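Werum Introduces Loltcombe Surface and Wall Collection for Compact Serving and Prep Areas

Dark red marble tabletop and large-scale tropical print offered as a coordinated set

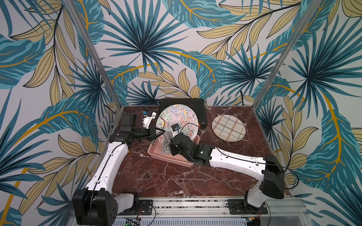

The Loltcombe tabletop in dark red with white veining, shown with the Oria palm print on three walls.

19/10/2025 – Werum today announced the Loltcombe collection, a coordinated range of tabletops and printed wall panels for compact serving counters, pantry alcoves and small prep areas. The collection is available to order now through Werum showrooms and through Pangilinan, the company's distribution partner for trade customers.

Loltcombe pairs a marble tabletop with a patterned wall covering supplied as flat panels. Both parts are specified together on a single order sheet, and both are cut to the customer's dimensions before shipping. The collection is intended for areas that are open to view from a kitchen or dining room and that are used daily for plating, sorting and short-term storage.

Tabletop

The launch color is a dark red ground with white veins. Slabs are selected individually, and vein direction and density vary from one piece to the next. Customers ordering more than one top for the same room can request matched slabs from a single block, subject to stock.

The tops are supplied with a honed or polished face. Werum recommends the polished face for serving areas and the honed face for surfaces where containers are moved often. All tops are sealed before shipment. The seal should be renewed once a year with a penetrating stone sealer, applied to a clean, dry surface and wiped off before it hardens.

Marble is sensitive to acids. Citrus juice, vinegar and wine should be wiped up promptly, and cleaning products containing acid or bleach should not be used. A soft cloth with warm water and a pH-neutral soap is sufficient for routine care. Plates and plastic baskets can be set directly on the surface; unglazed ceramic feet and cast iron should be placed on a mat.

Wall panels

The Oria print is the first pattern in the range. It shows large fan-palm fronds in teal and dark blue on a pale grey-white background, with long beige-yellow leaves outlined in black and curving stems in golden yellow. The scale of the print is deliberate – the fronds remain legible when part of the wall is covered by equipment or stored goods.

Panels are printed with pigment inks and finished with a matte protective coat. They can be wiped with a damp cloth. Abrasive pads will mark the coating and are not covered by the warranty.

For three-sided installations, the left, back and right walls are printed as a set. Installers should dry-fit all panels before applying adhesive and should begin with the back wall. Aluminum corner posts may be used at the back corners to divide the walls and cover the cut edges. Where posts are used, panel widths must be reduced to suit, and the reduction must be stated on the order sheet. Panels trimmed on site should be cut from the printed side with a fine-toothed blade.

Color coordination

The dark red of the tabletop was selected after a review of 21 stone samples against the Oria print. The review was completed in July. Accessories are not included in the collection, but Werum has published a color guide for customers who want to match tableware and storage to the two main components. The guide covers white and off-white plates as well as plastic storage in pink, pale green and sand. Printed copies are held at Werum showrooms.

Availability and lead times

Standard tabletops ship within 39 days of a confirmed order. Matched slabs and tops with cutouts take longer, and a shipping date is given when the drawing is approved. Wall panels ship separately and normally arrive first. Customers are advised to store them flat and indoors, in the original wrapping, until the tabletop has been fitted.

The tabletop is covered by a two-year warranty against manufacturing defects. The panel coating is covered by a separate two-year warranty against peeling under normal indoor use. Natural variation in the stone, including differences in vein pattern and ground color, is not considered a defect. Stone and panel sample packs can be requested by trade and retail customers, and the cost of a pack is credited against a later order.

About Werum

Werum designs and supplies stone tops, wall panels and fitted surfaces for residential kitchens and small commercial interiors. Its products are sold through company showrooms and trade distributors.

Press contact

Werum Press Office
Product data sheets, care instructions and high-resolution images of the Loltcombe collection are available on request.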